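Pultari Cushion Notes

Version 3, updated October

Contents
What is in the set
Folder layout
Fields
How the cushions were chosen
Known gaps
Use and contact

What is in the set

Pultari is a collection of notes and pictures on household seat cushions and the small jobs people do with them: straightening a cover, turning a cushion over, pulling a corner back into place, moving a cushion from one seat to another. It covers 20 cushions in 3 homes. Each cushion has its own folder with pictures, a text file on the cover and filling, and a short log of the jobs done.

The set was put together by Nusrat Mughal and Gyula Jakab. Nusrat wrote the cushion records. Gyula did the job logs and checked the names against the folders. An earlier list called Brirnesari had chair and sofa cushions mixed together under one heading. They are separate here, and the old Brirnesari numbers are kept in a column so that older notes can still be matched.
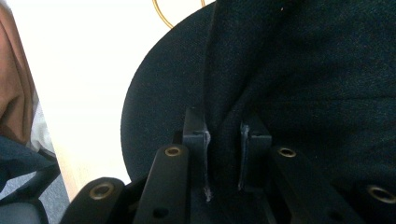 Cover fabric is recorded by color group, surface and slack. Color group is one of light, mid, dark or patterned. Surface is smooth, ribbed, looped or brushed, and is left blank when the record keeper was not sure. Slack is the field people ask about most. It says how easily the cover lifts away from the padding when it is taken between two flat surfaces. A dark cover drawn up in a single upright crease, as here, gets the tag "fold" in the job log, and a cover that stays flat gets "no fold". Creases in dark fabric can look darker and a bit shiny where they are squeezed, so do not read a shiny patch as a stain or a change of material.

Folder layout

cushions/ has one folder per cushion, numbered from 01.
homes/ has a floor sketch for each home, with the seats marked.
logs/ has the job logs as plain text.
old/ has the Brirnesari table, unchanged.

Fields

cushion_id: two digits
shape: round, oval, square, long, other
seat: chair, sofa, bench, floor
color_group, surface, slack: see the section on cover fabric
filling: foam, fiber, feather, unknown
ties: yes or no
job: straighten, turn, pull, move

How the cushions were chosen

We took whatever was already on the seats. Nothing was bought for the set. Cushions under 8 inches across were left out, and so were bed pillows.

Known gaps

Dark covers outnumber light ones. There are no leather covers. Filling is "unknown" for 15 cushions where the cover had no zipper. Shape was judged by eye, and round and oval get mixed up in the Hakim home.

Use and contact

Free to use for study and teaching. Please name Pultari and the version. Corrections go to Gyula Jakab through the Buvum page.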